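Progress report, second period
Olgate Home Textiles Repair and Reuse Project
Submitted to the Hollmann Fund
Prepared by Marlene Schmieder, project lead
4 Sep 2022

1. Where we are

The workshop in Olgate has been open to the public for the whole of this reporting period. We take in household textiles and small upholstered pieces, repair what can be repaired, and pass on what the owners no longer want. The work plan agreed with the Fund has four parts: the repair service, the evening classes, the fabric library and the trial with the Uria housing association. The first three are running. The Uria trial started late and is covered in section 5.

We took in 109 items in the period. Most were curtains, bedding and cushion covers. Upholstered pieces were a smaller share than we had planned for but used up more than half of the bench hours. In our first report we said we would look again at how we charge for these, and the new rates are in section 6.

2. Repair service

Wolfram Ostermann runs the benches and keeps the intake book. The usual wait for a sewn repair is now under two weeks. For upholstery it is closer to five, and in the spring it was longer than that. We had one industrial machine out of service while we waited for a part, and during that time the heavier seams had to be done by hand or put off.

We refused 13 items. The reasons were moth damage, mold, or foam so broken down that the piece would have needed a full rebuild. We now ask people to send pictures before they carry a chair or a sofa cushion across town. A few owners were annoyed at being turned away at the counter and we think they had a point.

Zippers remain the most common job. We changed supplier after a batch from the old one failed within a few weeks of fitting. All of the affected covers were called back and done again at no charge. The cost is in the materials line and explains most of the overspend there.

3. Evening classes

Henrik Bauerfeind teaches the beginners' class and Arne Heitmann the upholstery class. The beginners' class was full each time it ran. It covers hand stitches, hemming, patching and basic machine use. We dropped the session on dyeing – it needed more sink space than we have, and the people who came mostly wanted to finish the hems they had started the week before.

The upholstery class is limited to 13 places. Two people left partway through for work reasons and their places were filled from the waiting list. Arne has asked for a second set of webbing stretchers and another staple puller, as people spend too much of the evening waiting for tools. Both are in the budget request for the next period.

We had planned to offer a certificate at the end. Very few participants wanted one and we would like to drop it from the list of deliverables, with the Fund's agreement.

4. Fabric library

The library now holds 200 samples, sorted by weight and by use. Each sample carries a card with the fiber content where we know it, the width of the roll, cleaning advice and the results of our own rub and snag checks. The checks are simple ones and we say so on the cards. They are good enough to tell a customer that one cloth will pill on a sofa arm and another will not.

Tweed and other mixed weaves in gray and beige are the most asked for, by a wide margin. Customers want something that hides crumbs and pet hair between cleanings. Speckled cloth does this well, but it is harder to match when only one cushion is being replaced, and a small difference in the light threads shows up once the new cover is next to the old one. Wolfram now cuts a strip from the inside of the hem, where the cloth has not faded, and matches to that as well as to the outer face.

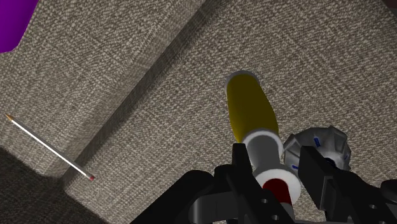
Seams are the other point that keeps coming up. On a deep seat the cloth pulls hardest along the join, and a loose weave will open there before it wears anywhere else. We have started to back these seams with cotton tape as standard. It adds a quarter of an hour to a cover and we have not passed the cost on so far.

5. Uria trial

The housing association agreed in principle to send us furniture left behind in its apartments. The written agreement was held up by a question of who is liable during transport, and the first load arrived near the end of the period. Benedikt Kuhlmann is handling this side. It is too early to give results. Storage will be tight if loads come more often than once a month, and we have asked Uria for notice before each one.

6. Money

Spending is within the total grant. Materials are over for the reason given in section 2, and travel is well under. We ask for permission to move the unused travel money to materials. From the start of the next period the repair counter will charge upholstery by bench hour, with a reduced rate for people on benefits. Sewn repairs stay at the fixed prices.

The Ukasance booking software was renewed for another year. It does what we need for classes but is poor for tracking repairs, so the intake book stays on paper for now.

7. Next period

– Buy the second set of upholstery tools
– Run two beginners' classes and one upholstery class
– Put the fabric cards online so that customers can look before they visit
– Report on the first Uria loads, with hours and resale prices for each piece
– Replace the lighting over the cutting table

Receipts and the signed time sheets are attached separately. Questions on the figures should go to Benedikt Kuhlmann, and anything else to me.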